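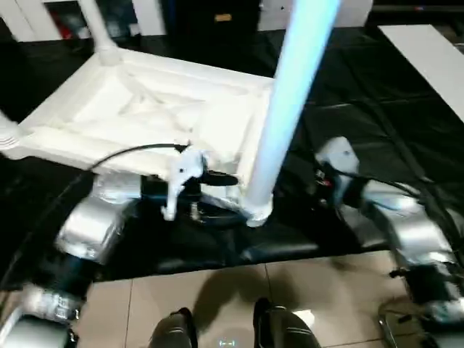

Gripper Comparison Checklist – Leg Assembly Task
Unit: Trinura arm pair, Kundivico controller
Date: Dec 23, 2020

1. Emergency stop tested from both sides. Pass.
2. Arm cables clear of joints. Pass. Recheck after tool change.
3. Finger covers seated, no tears. Pass. 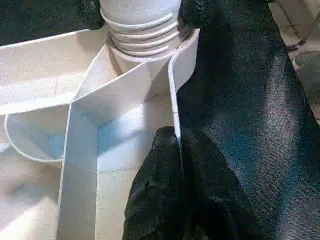
Item 3: Covered fingers at the edge panel, threaded neck behind.

4. Grip force limit set to 595. Pass – Urkis fingers remain at 400.
5. Leg held without slipping. Comment: repeat with Urkis fingers.

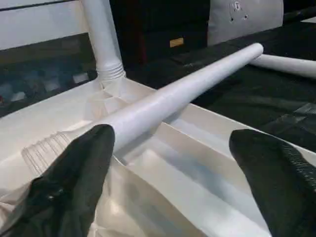 Item 5: Leg held between both fingers.

6. Wrist camera view clear. Pass.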